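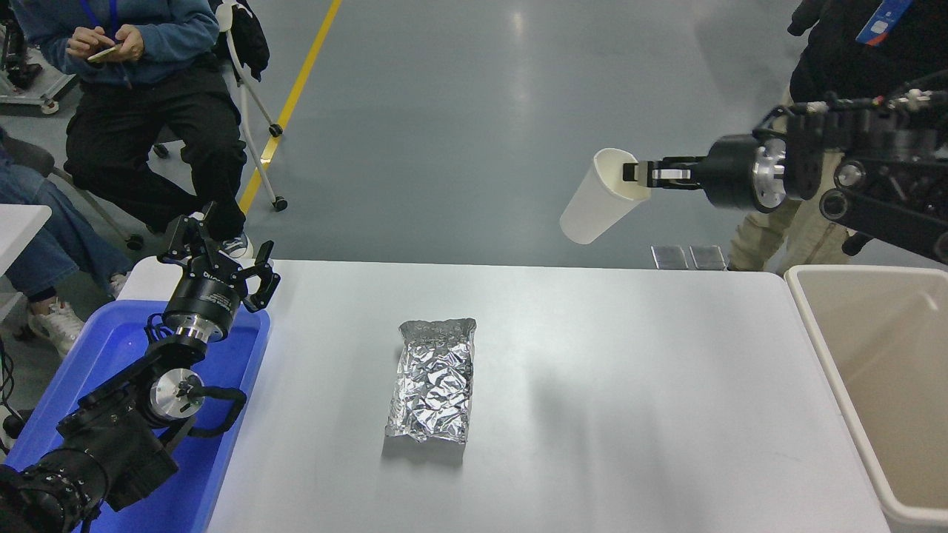
foil packet, paper cup

May 23, 2019

OK quick one, I have a bus at six and haven't packed. Three weeks of reading about marine ecology and I need to dump it somewhere before it leaks out of my head.

So. Mussels. Specifically the mussel beds off Clulum, where I've been going on and off since I was a kid, and which are not what they were. I walked the low shore there twice this month. The upper rocks look fine, barnacles everywhere, the usual periwinkles in the cracks. Go down to the part that only gets uncovered on the big tides and it's patchy. Bare rock, then a clump, then bare rock again. I remember that being one solid black carpet. Memory is a terrible instrument, I know, so I went looking for something better.

Found it, sort of. Wondimu Wubshet surveyed the same stretch for the Bristov shore project and he was nice enough to send me his notes. He laid out 26 squares along the low shore and went back to the same squares each spring. In his first year he had 1348 mussels in them. Last spring, about 1000. A drop, yes. Not the wipeout I was half expecting from what I saw with my own eyes.

The thing is where they went missing. Nearly all the loss is in the lowest squares. The ones higher up barely changed. And if heat on the rocks was the main problem you'd expect the reverse — the high ones spend longest in the sun, so they should cook first. Wondimu thinks it's whelks and sea stars, with the milder winters letting them feed for more of the year. Cold water slows them right down. Take away a few cold weeks and they just keep eating.

I like that explanation and I'm a bit suspicious of how much I like it. Storms could do it too. A clump gets ripped off, the edge is loose, the next swell takes more. The lower shore gets hit harder by some waves and not others, and I don't understand it well enough to say.

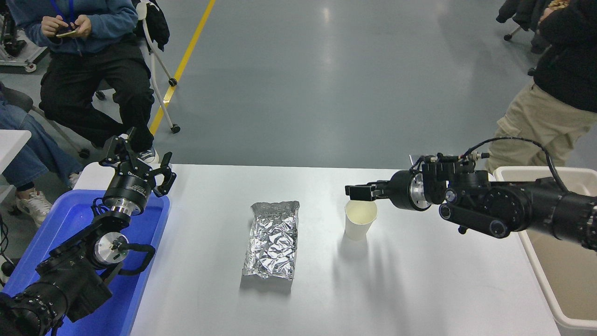 What I do understand a little is why the bare patches stay bare. Mussel larvae drift around in the plankton for weeks and when they settle they're fussy. They want something rough and threadlike to grab, seaweed tufts or the beard threads of grown up mussels. Smooth rock is hopeless. Think of crinkled foil next to a smooth white tabletop, like in the photo, all those creases and folds on one and nothing to hold on to on the other. A mussel bed is the creased one. Lose the bed and you lose the texture the next generation needed, so a small gap can sit there for years with perfectly good larvae washing right over it.

And everything that lived in the creases goes too. Worms, tiny crabs, brittle stars, those little pink anemones I can never identify. Wondimu's notes list 77 kinds of animal from inside the beds. He didn't find most of them on the bare rock ten steps away. I'd honestly never thought of a mussel as a landlord before.

Side note, the Alemayehu inlet, further up the coast, apparently still has thick beds all the way down. Same winters. Much more fresh water coming in though, and sea stars hate fresh water. Which fits the predator idea pretty well! Or it just means the inlet is sheltered and the storms dont reach it. Ugh. Both work. 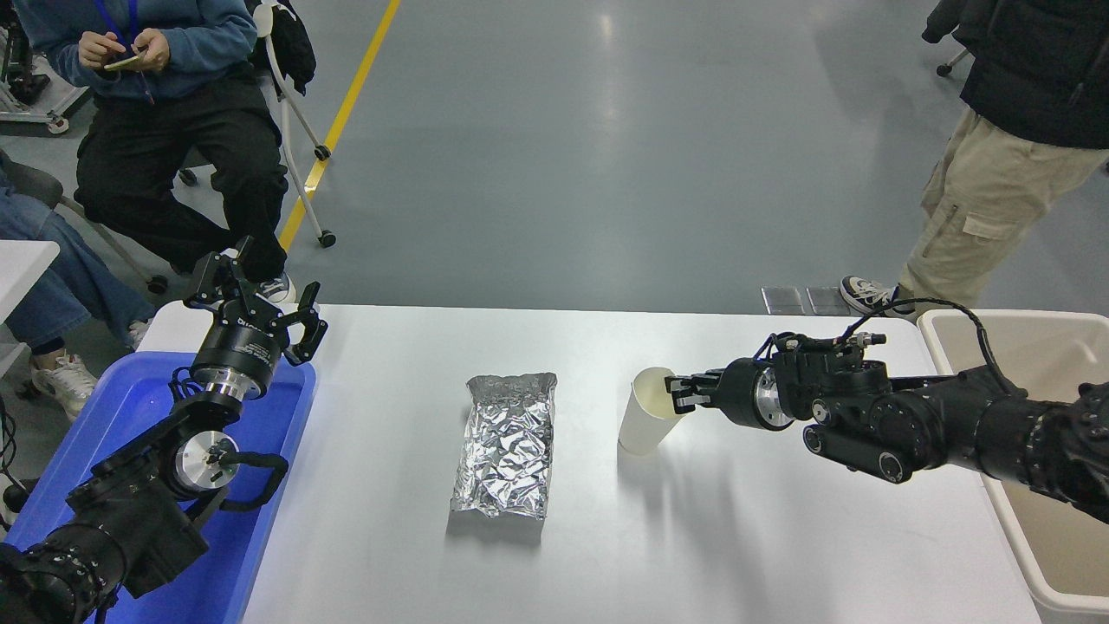
You'd have to separate the two somehow. The classic way is cages, bolt a mesh over some patches so the sea stars can't get in, leave others open, and put half-open ones over a third lot so you know it isn't the mesh itself making the difference. Wondimu wants to try it at Clulum next spring if he can get the permit. Cages get smashed in winter, mesh clogs with weed, somebody has to go scrub them at every decent low tide. I said I'd scrub. We'll see if I still mean it when it's five in the morning and raining sideways.

Meanwhile I'm going to Clodwood for the week to see the mudflats, different animals entirely, mostly cockles and lugworms and a great many birds that eat them. No idea if there's signal. I'll put up bird pics if my phone survives the mud, the last one did'nt.

If anyone has old photos of the low shore at Clulum, even bad ones with your aunt standing in front of the good bit, please send them. Anything with the rocks below the old steps is useful. Date on the back if possible.

Right, socks. Bus.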